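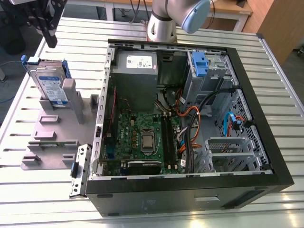
Grallondale repair shop opens second bench for old office computers

The Paven Street repair shop in Grallondale has added a second workbench for used desktop computers, after a local employer gave it 200 machines in June.

The towers came from Lambrechts, the packaging firm, which replaced the computers in its offices this spring. Most are several years old but still suitable for schoolwork, email and basic office programs, the shop said.

Each computer is opened and cleaned, and its memory and power supply are tested. Hard drives come out first and are wiped before anything else is done. Drives that fail a check are destroyed, and the machine gets a replacement from the shop's stock of spare parts.

The shop has finished 36 computers so far. Staff expect to complete around 30 a month now that both benches are in use - about double the earlier pace.

Finished computers will go to households through Jendimik, a local program that matches donated equipment with families and job seekers. Applicants pay a $5 handling fee, and a keyboard and mouse are included. Monitors are offered when they are in stock.

Towers that cannot be repaired are stripped for parts. Cases, cables and dead circuit boards go to a metal recycler.

The shop is also accepting desktop computers from residents during opening hours. It does not take printers, tube monitors or laptops with swollen batteries. Application forms are available at the front counter.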